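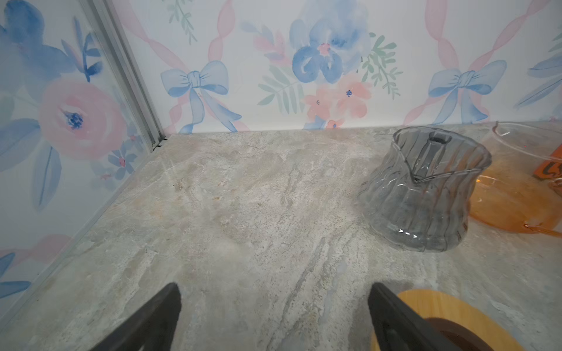 Holtside Guest House is looking for a live-in housekeeper / breakfast person for the season, starting April. Nine rooms, one small kitchen, a garden that gets away from us every year. We're a family place, old building, bits of it redone at different times by different people. So you need to like looking after things - the floral wallpaper that meets the marble-patterned counter with only a strip of metal trim in the corner, that kind of spot, wants a careful person with a soft cloth and not somebody with a bucket. If you read that and thought "I'd go at that corner seam with a toothbrush," keep reading.

Who we are

I'm Maite Vidal, I run Holtside day to day. Took it over from my aunt. Lila does the bookings and the evening desk and is the one who will probably pick up if you call. We have had guests who've been coming over 20 years and they will tell you how my aunt did it. Smile, nod, carry the toast.

Mostly walkers and birders early in the season, then families, then in the fall a lot of retired couples who stay a full week and want the same table. Quiet house. No bar, no weddings, no TV in the breakfast room.

The job

Mornings are breakfast. You start at 6:30, first guests sit down at 7:30, last orders 9:30. Eggs any way, oatmeal, fruit, toast, two kinds of muffin (one of them always blueberry, dont ask, it was banana for one summer and we got letters). You don't need to be a chef. You do need to be able to keep four plates in your head and not get snippy when table two changes its mind.

After breakfast it's rooms. Checkouts first, then stayovers. Beds, bathrooms, floors, trash, towels, restock the tea tray. Two of you on rooms most days, one on slow days. Rooms done by 2 so check-in can open at 3.

Then laundry, which never ends. Sheets go out to Aubert, the laundry service in town, pickup twice a week. Towels, napkins, aprons and kitchen cloths we do here. Two washers, one dryer, a line out back when the weather plays along. Ironing is napkins only. I don't iron pillowcases and neither will you.

Other stuff that comes up:
- wiping down the kitchen at the end of breakfast, counters, splash areas, stove, handles
- fridge check and the grocery list, by noon
- flowers in the front hall, from the garden if there's anything
- deep clean of one room a week, on a rota, mattress flipped, drapes down, behind everything
- answering the phone if Lila and I are both out
- telling me when something is broken. Please. A dripping faucet I hear about the first day is a washer. A dripping faucet I hear about in August is a ceiling

No heavy maintenance, no mowing, no airport runs. We have people for that.

Hours and pay

Five days on, two off, days off together. Weekends are working days, they're our busiest, so if weekends off is a must this one isn't for you and no hard feelings.

Day runs 6:30 to 2:30 with a half hour for your own breakfast, paid. Once in a while I'll ask for an evening on the desk so Lila can have one off. That's extra, you can say no.

Pay is $144 a day, every two weeks, on the books. Tips from the hall jar are split even between whoever worked that week, me not included. End-of-season bonus if you stay through to closing, which is late October, date depends on bookings and on the boiler.

First two weeks are a trial both ways. Paid at the full rate. If it isn't working either of us can say so and I'll cover your bus fare home.

Room and board

Your own room on the top floor. Single bed, desk, closet, window on the garden side. Shared bathroom with one other staff person. It's up three flights and the last one is steep, look at that honestly if you've got bad knees. Slopes a bit too, the ceiling, tall folks learn fast.

Breakfast and lunch are included on working days. Staff have a shelf in the fridge and can use the kitchen any time after 3. Wifi is fine downstairs, so-so upstairs. There's parking for one staff car behind the shed, first come. Bikes to borrow, one good and one less good.

If you live close by and would rather go home at night that's ok too, tell us in your note and we'll talk about the rate.

No pets, sorry. We have an elderly cat who made that decision for us. No smoking anywhere in the house, back step is OK.

Getting here

The 141 bus stops at the bottom of the lane, ten minute walk up. Last one back from town is 8:40 pm so plan your evenings. Town has a supermarket, a hardware store, a movie theater with one screen, a swimming pool, two decent places to eat. If you need city life every night you'll be miserable by June.

Who we'd like

Some experience cleaning or in a kitchen. Paid work, a school cafeteria, a big family, I don't much mind where as long as somebody will vouch for it. 18 or over. Allowed to work in the US already, we can't sponsor, we're too small.

You should be OK being on your feet most of the shift, going up and down stairs with a vacuum, and lifting a full laundry bag. Early mornings need to be something you can really do day after day and not just something you put on an application.

English good enough to take a breakfast order and a phone message. Spanish or French is nice to have, we get visitors with both.

Food handler card helpful. If you don't have one we pay for the class and you do it in your first month.

Fussy in a good way. Finishes a room and then looks at it from the doorway. Notices the lightbulb. Kind to old people. Doesn't mind the same jokes.

Couples or friends applying together - we do have two posts this year so yes, possible, but send seperate notes, and be ready for one of you to get an offer and the other not.

How we clean (because people ask)

Mild soap and warm water for most things. No bleach on the counters, no scouring pads on the counters, no vinegar on any stone in the house. Papered walls get dusted dry, top down, nothing wet near them. Bathrooms get the stronger stuff, windows open. We buy most of our supplies from Ranix, unscented, and if you've got allergies or sensitive skin say so and we'll get you different gloves. Color-coded cloths: blue for glass, yellow for kitchen, pink for bathrooms. Mixing up yellow and pink is the one thing I will raise my voice about.

You'll get a proper walk through all of it the first few days, you'll be paired up with me on rooms and with Lila on the phone. There's a binder. The binder is long. Half of it is my aunt's handwriting and you'll get used to it.

To apply

Write us a short note, half a page is plenty. Tell us:
- what you've done before and where
- when you could start and if you can stay to closing
- any dates you already know you need off (weddings, exams, whatever, just tell us now)
- living in or living out
- two people we can call, not relatives

No photo needed. No fancy resume needed either, but attach one if you have it. Use the contact form on this site and pick "Work with us" from the menu, otherwise it lands in with the room requests and Lila has to go fishing for it. Or drop a letter through the door if you're local.

We read them as they come in and we'll stop when both posts are filled, so sooner is better. Everyone gets an answer, might take a week or so as we're painting at the moment. If we like the sound of you there's a phone call first, twenty minutes or so, then we'd ask you to come up for a morning, help with a breakfast, see the rooms, see the stairs. We pay for the morning and you get fed. If you're too far away for that we'll do it by video.

Questions, call the house between 3 and 6 pm, ask for Maite or Lila. Not during breakfast please, we won't pick up.

Also still looking for a Saturday-changeover type helper for July and August only, 9 to 2, rooms only, no breakfast. Would suit a student. Same form, just put "summer rooms" at the top.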